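The Complaints Desk at the Bottom of the Stairs

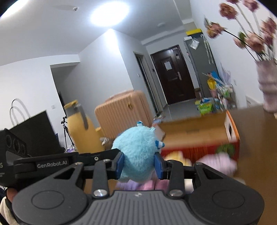
The woman who answers the letters at Rondance, a mail-order puzzle company with more customers than shelf space, took the job in February because it came with a parking spot. She'd been told there would be a few letters a week. Last year she answered over 4000.

"I asked what happened to the person before me," she says. "They told me he'd moved to the coast. I still don't know which coast, and he didn't leave a number."

She asked to stay unnamed, on the grounds that people who know her name write to her at home. Her office is below the shipping floor, with a kettle and a radiator that has two settings, one of them broken. She starts at 7 in the morning so she can have the kettle to herself.

Most of the mail is about missing pieces. The company's biggest seller, a harbor view called Trallum, brings in more of these letters than everything else put together, and she has a theory about why.

"It's the sky. It's all one gray. People get to the sky around midnight and decide the company is against them. I write back very gently and ask them to check under the rug. Then I get a second letter, shorter, with no mention of the rug."

She won't use form letters. The company bought a set of them from an outfit called Cernard, all of which began by thanking the customer for their passion. She used one, once, on a man whose puzzle had arrived damp.

"He sent it back with the spelling fixed. There weren't any spelling mistakes. He'd just changed the words to ones he liked better, and he was right about most of them."

Her longest exchange ran to 54 letters, with a retired surveyor who objected to the map puzzle, Ondrejka, because a river on it ran uphill. She looked into it. The river did run uphill. The artist had added a hill late on, for balance.

"I told him we'd fix it in the next printing, and then there wasn't a next printing. So we moved on to other rivers. He has opinions about dams. I know a lot about dams now — more than I'd have picked for myself."

Does she do puzzles at home? She looks at me for a while.

"I had one going over the winter. Lighthouse, nice easy colors. I got to the end and there was a piece missing."

And did she write in?

"I did, yes. I thought I should see what it's like. It took me four weeks to get to it, and I was pretty short with myself when I did."

The piece was under the rug. She hasn't closed the file.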